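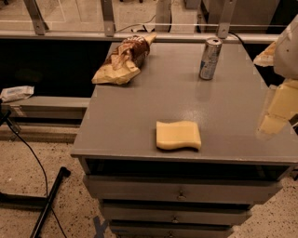

Figure 6.1 Loaf in a creased paper bag on a grey cabinet.

Chapter 6
Mussels: From Rope to Kitchen

After working through this chapter you should be able to:
describe how a mussel feeds and attaches itself
compare rope, pole and bottom growing
explain how growing waters are graded
check, clean and store live mussels
work out the meat yield of a batch

Key words: byssus, bivalve, spat, filter feeder, purification, meat yield

6.1 Introduction

Chapters 4 and 5 dealt with fish that are caught at sea and landed dead or dying. Mussels are handled differently. They are sold alive, and they have to stay alive until they are cooked or processed. Most of the rules in this chapter follow from that.

A mussel is a bivalve, a soft-bodied animal living between two hinged shells. The common blue mussel is found along cool coasts on both sides of the North Atlantic. The Mediterranean mussel is close to it in shape and is farmed in warmer water, though the two overlap and will breed with each other where they meet. In the kitchen they are treated alike. The green-lipped mussel of New Zealand is larger and reaches Europe mostly frozen, on the half shell.

The flesh of a cooked mussel varies from cream to bright orange. In blue mussels the females tend to be orange and the males paler, but colour is not a sure guide to sex and has no bearing on quality.

6.2 Feeding and attachment

Mussels are filter feeders. Water is drawn in over the gills, tiny plants and other particles are trapped in mucus, and the water is passed out again. A farmed mussel is given no feed. Its growth depends on what the tide brings past, so the choice of site matters more than almost anything the grower does later.

The same way of feeding explains the main risk. A mussel takes in bacteria, viruses and the poisons made by certain algae along with its food. Bacteria can be cleared to a large extent by holding the animals in clean water. Algal poisons leave slowly and are not destroyed by cooking.

The tough brown threads that stick out between the shells are called the byssus, or beard. The animal makes them with its foot and uses them to hold on to rock, rope or other mussels. It can let go and make new ones, and young mussels do this often.

6.3 Three ways of growing

Rope growing is used in sheltered, deep water. Ropes hang from a raft or from a long floating line. Young mussels, known as spat, settle on them from the water or are bound on in a cotton net that rots away. Rope mussels are never on the sea bed, so they hold little grit, and their shells are thin.

Pole growing is used on flat shores with a large tide. Rows of wooden posts are wound with rope carrying the spat. The mussels spend part of each day out of the water. They grow more slowly and stay closed well after harvest.

Bottom growing is the oldest of the three. Spat is moved from crowded wild beds to sheltered ground and later dredged up. Costs are low, but crabs and starfish take a share, and the catch has to be rinsed free of sand.

Case note: Belton Sound

The farm at Belton Sound works 17 rafts in the lee of Ganen Head. Each raft is thinned once, in July, when the ropes are stripped, graded and wound again at a lower density. Before thinning was brought in, heavy ropes dropped part of their crop in the first autumn gales – the outer mussels had nothing to hold but each other. The neighbouring site at Guerra has the same depth but a weaker tide, and its mussels take a full season longer to reach market size.

6.4 Grading of waters

Growing areas are graded by regular testing for bacteria that come from sewage. Across much of Europe the grades run from A to C. Mussels from grade A water may go straight to the customer. Those from grade B must be purified in tanks of clean sea water, or treated in another approved way. Grade C calls for a long stay in cleaner water or for heat treatment. An area may be closed at short notice when algal poisons are found, whatever its grade.
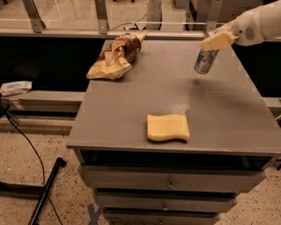
Figure 6.2 Bread in torn paper, with a yellow sponge.

6.5 Checking and storing

Live mussels should smell of the sea. Shells should be closed, or should close when tapped. Throw away any that are broken or that stay open. Keep the rest in the fridge in a bowl under a damp cloth, with room for liquid to drain. Do not seal them in plastic and do not leave them standing in fresh water, which kills them. Pull off the beards just before cooking.

6.6 Meat yield

Yield is the weight of cooked meat as a share of the weight of whole live mussels. It is highest before spawning and falls sharply after it.

Worked example. A sample from the Etano line weighs 2114 g live. After steaming and shelling, the meat weighs 558 g.

558 ÷ 2114 × 100 = 26.4 per cent

A second sample, taken after spawning, gives a much lower result. Use the figures in Table 6.1 to find it, and keep both answers for the costing exercise in section 6.9, on page 92.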